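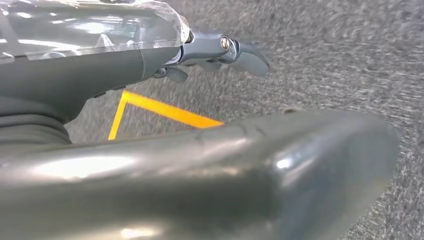 Does a robot on the team change the job for the rest of you? We start with one in the stockroom at Palumach in March and I'm honestly thrilled, but a couple of coworkers are worried. We've been told to tape out parking spots for the carts, yellow tape on gray carpet, corners and all. Is that forever? And who does the boring hauling now?

Posted by hallway_nine

Brândușa Zamfir
We've had ours at Flatgate for 242 shifts and I love it! My feet used to be wrecked by Wednesday. Now it brings the bins over and I do the sorting and the weird orders (the fun part, if you ask me). The tape stays, but you stop noticing it. Tell your coworkers to ask for training early, I got 2 days and wanted more. 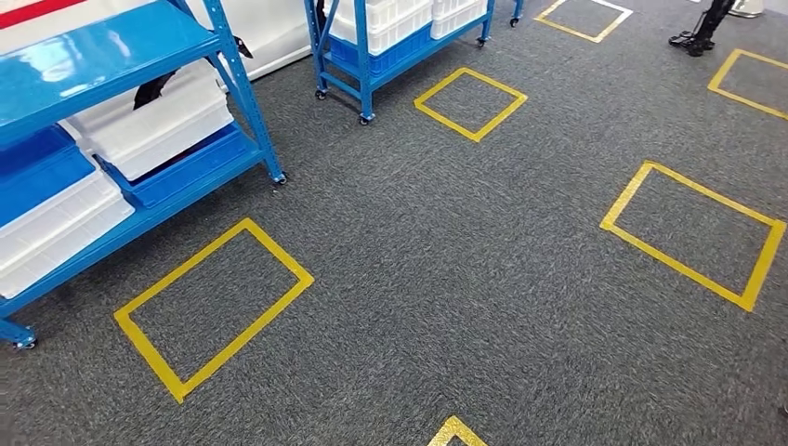
Who decides where the carts get parked?
The people on the floor should, with the lead signing off. Ours moved twice in the first month after the night crew spoke up, and it got so much better!

eganfan61
same here, nobody lost hours at our place. get spare tape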